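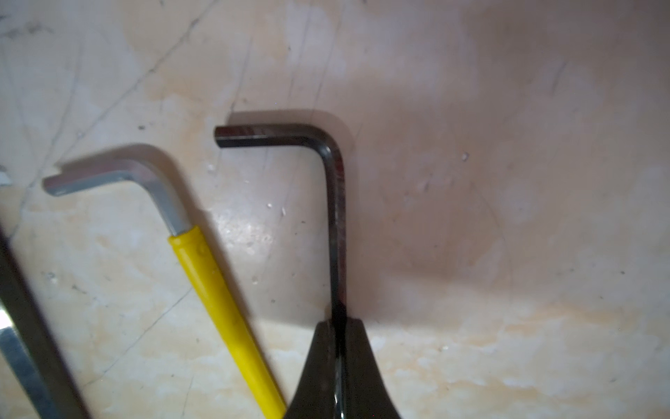 Bongani Adams
Student Reporter, Arndale Tech Club page

Hex keys. That's what the Arndale robotics club has been stuck on all April, and they're pretty happy about it.

The club's arm, named Jirum, has to pick up an L-shaped key off the table, hold it upright and hand it over to a person. Sounds easy. The black key is the hard one, dark with rusty-looking patches, and it goes up against a dark gripper so the software mixes up the two. The one with the yellow sleeve they can find every time.

Team got 39 good grabs out of 100 in the first round of tests. Goal for the Sibiya Cup is 30 in a row, no drops. Not there yet.

"We kept closing too early and the key would just spin," said team captain Nomvula Mtshali, a junior. "Now we come in slower and pinch the long arm down low. Way better."

Shadows are the other headache. The short end of the key throws one right behind it on the tabletop and the program sometimes goes for the shadow insted. Two freshmen are labeling 200 more practice shots to fix that. They get pizza.

Cup rules say three tools, picked by the judges that morning, could be anything in the kit. Last year's winner was Astora, and they are back with the same crew.

Club meets after school in the metals room, till 5:30. New members ok, no coding needed, bring safety glasses if you have them. Sign up sheet is on teh door.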